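In praise of the loud bed

I grew up in a house where every bed was white. White sheet, white pillowcase, white cover folded back in a neat triangle. My mother called it restful. I called it cold, mostly in my head, and at nineteen I spent my first wages on a duvet cover with parrots on it. I have never gone back!

So let me say it plainly: plain bedding is overrated. Every spring the magazines tell us to strip the bedroom down to oatmeal and stone, and every spring I look at my own bed, with its quilt of clashing triangles, and feel enormously cheerful. A bed is the biggest thing in the room. You see it first in the morning and last at night. Why would you want it to look like a cardboard box?

The usual complaint is that pattern is tiring. Zinhle Naidoo and I have been arguing about this for years, over many cups of tea, and she still maintains that she can't sleep on anything with a picture on it. But her eyes are shut! The pattern is there for the other sixteen hours, when you walk past with the washing, or sit down to pull on a sock, or fold things on top of it because the table is full.

And folding is where a loud bed really earns its keep. I do all my sorting on the bed – shirts, towels, the odd scarf that belongs to no one – and I love how the cloths talk to each other when they land. Stripes on top of flowers. Checks against spots. You would never plan it, and half the time it looks better than anything you would have planned.

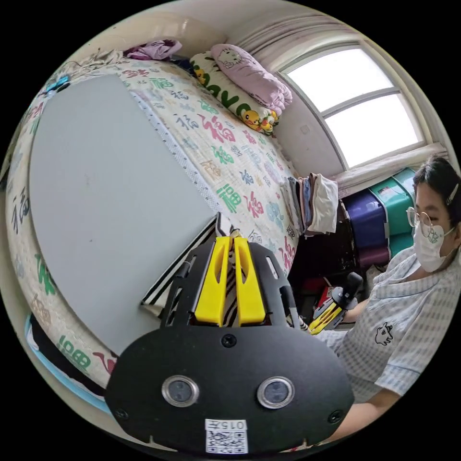
My favourite covers of all are the ones with writing on them. I mean the quilted kind printed all over with the Chinese character 福, fu, which stands for good fortune and blessing. You get it big and small, in red and green and blue, some in a brushy hand and some quite blocky, and people have long enjoyed turning it upside down as well, on account of the word for "upside down" sounding like the word for "arrive". Good luck has arrived, and it's on the mattress. How can oatmeal compete with that?

I like what a cover like that does with animal print, too. Zebra stripes have a reputation for being difficult and I think it is quite undeserved. Black and white goes with everything, that is the whole point of black and white. Put zebra next to a cream ground with bright characters on it and each makes the other look sharper. Mandla Chauke, who has a far better eye than I do, once told me to treat zebra as a plain, and it's the best advice on cloth I have had.

Now, I will give the white-sheet people one thing. A patterned cover wants a bit of looking after. Wash it cool, inside out if it's the sort that comes off like a bag, and dry it in the shade or the reds will go pink on you. Quilting takes an age to dry in the middle, so don't put it back on the bed at teatime and hope. I have done that, in April, and slept on the sofa.

But stains! A splash of tea on a white cover is there until you deal with it. On mine I have to go looking for it, and sometimes I don't bother. Marietjie Ngcobo brought up 3 children on patterned sheets and says she would do the same again tomorrow.

If you're nervous, start with one pillowcase. Choose the one you keep going back to in the shop, the one you've told yourself is too much. Put it on the bed tonight and leave it there for a week before you decide.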